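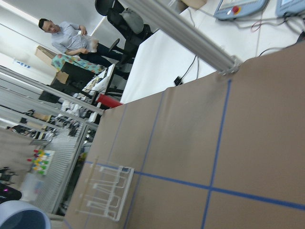
Small plate rack keeps walking off when I load it. Fix?

Posted by Thắng Khổng in Workbench & Kitchen
700 views, 4 replies (2 hidden by moderators)

I have a white coated wire rack, the kind with a row of U-shaped loops you stand plates in. It lives on a work table I've covered in brown cardboard, with blue masking tape marking out squares so everybody puts things back where they found them. Everybody does not.

The rack slides when I put the first plate in, and if I load one end it goes over on its side. I've tried taping the feet down with the same blue tape, which held until lunch. I'd like to keep the cardboard because the table underneath is white and shows everything. Plates are ordinary dinner plates, nothing heavy. Any ideas that don't involve drilling?

ArboledaAnnex

Masking tape is made to come off, so it came off. Get the thin ribbed shelf liner they sell on a roll, cut a piece a little bigger than the base of the rack and stick it to the cardboard with double-sided tape. The rack just sits on top. Mine hasn't budged since July, and I load dishes like I'm mad at them.

For the tipping, start in the middle slots and work outward. If you only have two plates, put them next to each other in the center. One at each end looks nice and works too, until you take one away.

Also check whether the wires that touch the table are all level. These racks get bent in drawers. Set it on something flat and press each corner. If it rocks, bend the low one up gently with your hands. Pliers will chew through the coating and then you get rust spots on your plates.

skellent_fan

buy a heavier rack

Thắng Khougng's update, edited into the thread by the poster

Liner is down. One corner did rock, and I bent it back most of the way, then a bit too far, then back again. It stands up with five plates in it now. The tape squares are still being ignored, but I suppose that's a separate thread.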